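Pavent Household Help
Community > Living Room > Seating and Cushions

Cushions on a round plush armchair keep ending up on a tile floor

Posted by Lidach
December 8, 2025
117 views

I would be grateful for advice on a low, round armchair with a curved back and a fuzzy, plush cover. It stands in a seating area with a tile floor, and I keep 2 loose cushions on it. The smaller of the two is very light in color and regularly slides over the front edge of the seat when someone gets up. It then lies on the tiles until the next person passes, and its lower edge is now noticeably gray.

I have the following concerns:

Should the small cushion be kept on the chair at all, or is this type of seat intended for a single cushion?

What is the correct way to clean a pale cushion with a printed emblem? The care label was removed before it came to me.

The plush on the chair has begun to look flat at the front of the seat. May it be brushed?

I do not wish to glue or sew anything to the chair.

3 replies

Reply from Hevov

Put the big one at the back and the small one in front of it. If that does not work, use only one cushion. Tile floors are always dusty, so it will get dirty whatever you do.

Reply from tilehouse_west

In response to the point about the plush: yes, it may be brushed. Please use a soft clothes brush, and work on a dry cover only. Brush lightly in one direction, then back the other way, and finish in the direction in which the pile naturally lies. A stiff brush should not be used, as it can pull fibers out of the backing. Vacuuming with the upholstery head beforehand removes crumbs and grit, which collect mainly in the groove between the round seat and the backrest.

Steam is sometimes recommended for flattened pile. I would advise against it unless the manufacturer permits it. I tried it on a footstool in July and the treated patch has had a different shine ever since.

I have no experience with printed cushions and will leave that to others. 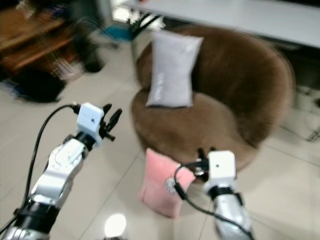 Jabłońska
Household Textiles Adviser, Pavent Household Help

A pink cushion on the tiles in front of a brown tub chair is a familiar sight to this desk. The light gray cushion can remain in the seat. A deep, circular seat will generally accept a second small cushion, provided that it is placed against the curve of the backrest and to one side of the first. Placed in front, as suggested in an earlier reply, it has nothing behind it but another cushion and will move forward each time the chair is used.

With regard to cleaning, please proceed as follows when there is no label. Remove the cover if it has a zipper. Mix a little mild detergent in cool water and test it on the back, near a seam. If the color holds after drying, dab the soiled edge with a damp white cloth, working inward. Keep the cloth away from the printed emblem, and do not rub or iron over it. Allow the cover to dry flat before refilling - damp filling takes a long time to dry and may develop an odor.

If the cover does not come off, limit yourself to the damp cloth. Repeat the treatment no more than 2 times in one day.

Regular mopping of the area directly in front of the chair will also help, as fine dust tends to settle in the joints between tiles.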